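Lista de comprobación previa al rodaje con comentarios
Plató 2, nave de Moldale
Producción: Coppens. Largometraje «Wostport», primera semana

Se rellena antes de que entre el reparto. Las casillas admiten tres respuestas: conforme, no conforme, pendiente. Pido que no se use «conforme con matices», que ya me la he encontrado en la hoja anterior y no sé qué significa.

1. Accesos y evacuación

1.1 Puerta principal libre por dentro y por fuera. Conforme.

1.2 Salida trasera libre. No conforme. A las 7:40 había un perchero de vestuario delante. Me dijeron que se retira en un momento. Lo creeré cuando pase por allí y abra la puerta sin mover nada. A las 8:15 el perchero seguía en su sitio, con más ropa.

1.3 Señal luminosa de salida encendida. Conforme en la principal. En la trasera está encendida pero la tapa el fondo de decorado si uno viene desde maquillaje. Pendiente de que arte baje el panel o se cuelgue otra señal.

1.4 Plano de evacuación a la vista. Conforme sobre el papel. El plano corresponde a la distribución que tenía el plató antes de construir el decorado del hotel, con lo que el pasillo dibujado termina en una pared de contrachapado. Lo marco como no conforme aunque en la hoja de Coppens venga dado por bueno.

2. Electricidad e iluminación

2.1 Cuadro de obra cerrado y rotulado. Conforme.

2.2 Mangueras protegidas en zonas de paso. Pendiente. Hay pasacables en el eje central y cinta en el resto. La cinta no es una protección, por mucho que sea de color amarillo.

2.3 Cables de seguridad en todos los proyectores colgados. Conforme según el equipo de eléctricos. Revisé personalmente los dos de encima de la cama, que son los que caerían sobre la protagonista, y los llevan. De los demás tengo la palabra del equipo y nada más. Quiero la relación firmada.

2.4 Carga de la parrilla por debajo del máximo. Pendiente. El certificado que me enseñaron es de Stukard y se refiere a otra nave. Se me explicó que «es la misma estructura». Puede ser. Que lo diga el certificado.

2.5 Proyectores calientes separados de telas y cortinas. No conforme en la ventana falsa. Corregido en mi presencia, repasar después de comer, que es cuando las cosas vuelven a su sitio original. 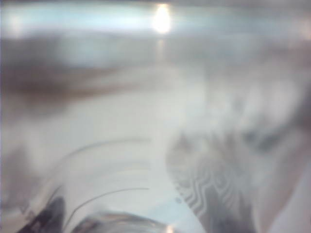
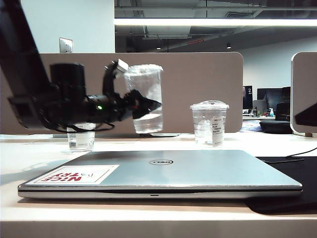 3. Camerinos y maquillaje

3.1 Regletas sin encadenar. No conforme. En la mesa de maquillaje hay una regleta enchufada a otra, y de la segunda cuelgan las planchas, el secador y un hervidor. Retirado el hervidor. Las planchas no se pueden retirar, según me explicaron con bastante paciencia. De acuerdo: entonces toma propia.

3.2 Aerosoles y disolventes guardados lejos del calor. Conforme. Armario metálico, con llave. La llave está puesta, detalle que resta mérito al armario.

3.3 Fichas de alergias del reparto accesibles. Pendiente. Existen en un teléfono. Si el teléfono se queda sin batería o se va a comer, dejan de existir. Copia impresa en el botiquín, en sobre cerrado.

3.4 Ventilación. Conforme con la puerta abierta. La puerta se cierra cada vez que alguien quiere hacerse una foto sin ruido de fondo para las redes de la película. No voy a discutir la promoción, pero que la hagan en otro sitio o con el extractor en marcha.

4. Decorado y altura

4.1 Barandilla de la escalera fija. No conforme. Es de atrezo y cede. En el guion la actriz se apoya en ella. La directora dice que «se apoyará poquito». No conozco ninguna norma que mida en poquitos. Refuerzo antes del primer ensayo o se cambia la acción.

4.2 Practicable superior con rodapié. Conforme.

4.3 Carga máxima del practicable señalizada. No conforme. El cartel dice 100 y no dice 100 qué. Si son kilos por metro cuadrado me parece escaso para una escena de baile; si es el total, no sube ni el operador con la cámara. Nadie arriba hasta que se aclare.

4.4 Cristales de la escena de la pelea. Pendiente. Me aseguran que son de resina. La caja no lleva etiqueta. Pido una pieza para romperla antes, fuera del decorado y con gafas.

5. Primeros auxilios e incendios

5.1 Extintores en plazo y en su soporte. Conforme en el plató. El del pasillo de camerinos estaba sujetando una puerta; devuelto al soporte y cuña pedida.

5.2 Botiquín completo. Conforme salvo vendas frías. Pedidas.

5.3 Detector anulado durante los efectos de humo. Pendiente. Se me pide autorizar la anulación para toda la jornada «por comodidad». No. Se anula para la toma, con vigilancia, y se repone al terminar. Hora de anulación y hora de reposición, las dos escritas.

6. Jornada

6.1 Charla de seguridad a todo el equipo. Conforme para técnicos. El reparto llegó cuando ya había terminado y firmó igualmente la hoja. Esas firmas no las doy por válidas; se repite la charla, aunque sea corta y aunque estén en maquillaje.

6.2 Descanso entre jornadas respetado. Conforme según el plan de rodaje. El plan de rodaje lo escribe quien tiene interés en que salga conforme, así que pido además los partes de hora de salida.

Resultado: no apto para rodar en la escalera ni en el practicable superior. Apto con condiciones para el interior de la habitación, una vez libre la salida trasera. Nueva visita a las 14:30. Agradecería que el perchero no estuviera.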